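The Case for the Wire Basket

Jul 7, 2018

722 shares

Plastic bags are among the hardest household goods to store well. They have almost no weight, no fixed shape and a surface that slides over itself. A drawer holding 200 of them will open halfway and jam. A cupboard shelf will shed them every time the door moves. Most homes settle on the bag of bags, a single carrier hung from a hook and stuffed until the handles stretch.

The bag of bags works to a point. Its fault is that it is filled and emptied through the same small opening, so the newest bags come out first and the oldest stay at the bottom for years. Thin film ages. Bags printed with colored ink can transfer it to whatever they are pressed against, and some compostable types begin to split in storage while they still look sound from the outside. A bag that has sat under the sink since a January two years back should be pulled between the hands before it is trusted with groceries.

Storage makers have tried several answers. The fabric tube with elastic at both ends is the best known: bags go in at the top and come out at the bottom. It keeps the order right but hides the contents, and it treats every bag as equal. A bread bag and a heavy store carrier come out of the same hole, and the user takes what arrives. The rigid wall dispenser has the same limit and adds a second one, a slot that catches on handles. The Clison dispenser we tried at our test kitchen in Drendadport took small bags readily and refused most large ones unless they had been rolled first.

Folding is the other school. A bag laid flat, pressed from the closed end toward the open one, folded lengthwise in three and then turned up into a triangle makes a firm packet that will stand in a box. The packet stays closed if the last flap is tucked properly. We timed a batch and averaged 90 seconds for each of the first few, with some improvement after that. For a household that brings home a bag or two in a week the labor is small. For a household that brings home more, the unfolded pile grows faster than the folded one, and the method is usually dropped.

Wire baskets fall between the two. An open basket accepts bags crumpled, folded or knotted. Air passes through the sides, which matters when a bag has carried wet produce, though damp bags should still be turned inside out and dried before they go in. The contents can be checked through the wall without lifting anything out.

Mesh size is the first thing to look at when buying. Wide grids, the kind sold for freezers and pantries, let handles poke through and snag. Pulling a snagged bag free tends to tear it at the base of the handle, the point where it carries its load. A fine square mesh holds film without trapping it. Welded joints should be run over with a fingertip before purchase, as a burr too small to see will open a thin bag along its whole length. The Engebretsen line has folded rims that cover the cut ends of the wire. The cheaper Wesach baskets leave them exposed at the corners, and a strip of cloth tape is needed.

Perforated plastic is the usual alternative. It is smooth, it wipes clean and it has no cut ends. It also blocks more of the view, and fine dust settles in the holes. 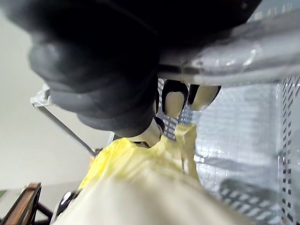 Yellow plastic bag, crumpled, with fine wire mesh behind it.

Color is a more useful sorting key than size. Crumpled film gives little clue to its dimensions, and a large thin bag can pack down smaller than a short thick one. A strong yellow reads at once against silver wire even when the bag is wadded. Translucent film is the difficult case, pale where it is a single layer and deeper where it doubles over, so that one bag can look like two different ones. Keep translucent bags in their own basket or at one end of a shared one.

Depth should be modest. In a deep basket the lower layers compress into a mat and come out as a clump. We found 6 inches a workable limit for loose bags. Folded packets can go deeper if they are stood on edge in rows.

Fill to the rim and no higher. When the basket is full, remove the torn bags first, then those with failed handles, then any that smell. What is left is normally well under half of the original volume. Check local rules before putting film in a curbside bin, as many sorting plants will not take it and ask that it be returned to a store collection point.

14 comments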